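October - Yoga Ngau
Notes for week 5: head camera frames and grasp targets

Last week we planned arm motions from poses typed in by hand. From now on the poses come from perception, so the planner is only as good as the chain of transforms between the head camera and the base.

The chain in the Drenis stack has four links: base to torso, torso to neck, neck to head, head to camera. The first three are read from joint encoders. The last is a fixed calibration, stored in the robot description file. Most bugs in past homework came from mixing up the order of the multiplications or from using a neck reading taken at a different time than the picture.

A rolled head view is a good test. The kitchen counter runs diagonally through the picture, and a detector that assumes level surfaces will fit its boxes badly. The plane fit should be done after the points have been moved into the base frame. There the counter normal should line up with gravity again. If it doesn't, check the transforms before you touch the detector.
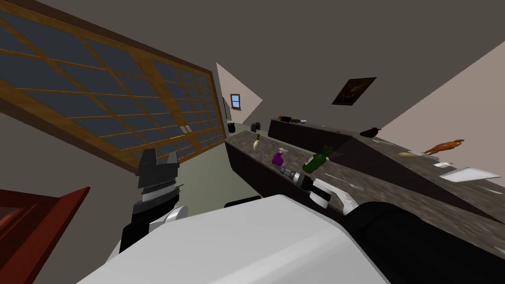

Why not plan the grasp directly in the camera frame?

The camera moves whenever the neck or the base moves, so a target stored in its frame goes stale. In the base frame, a target on a fixed counter stays valid while the head looks elsewhere.

With the right gripper close beside the drill-like tool, the planner also needs the arm itself removed from the point cloud. We use a self-filter: each link is drawn as a padded mesh and any point inside is dropped. Too much padding eats the object you want to grasp - too little leaves ghost points on the fingers, and the planner then reports a collision at the start state.

Homework

Run the pipeline on the 221 recorded frames in the Stirkthorpe set. For each frame, report the angle between the fitted counter plane and the horizontal. Then shift the neck timestamps by 26 milliseconds and run it again. Hand in both plots and a short paragraph on the difference. Abhishek Jaiswal has the grading script and will answer questions about the file format.

Contact: Yoga Ngau, Salinas Building, room 381
Course material, all rights reserved. Back to top
This site uses cookies to remember your login. Accept | Settings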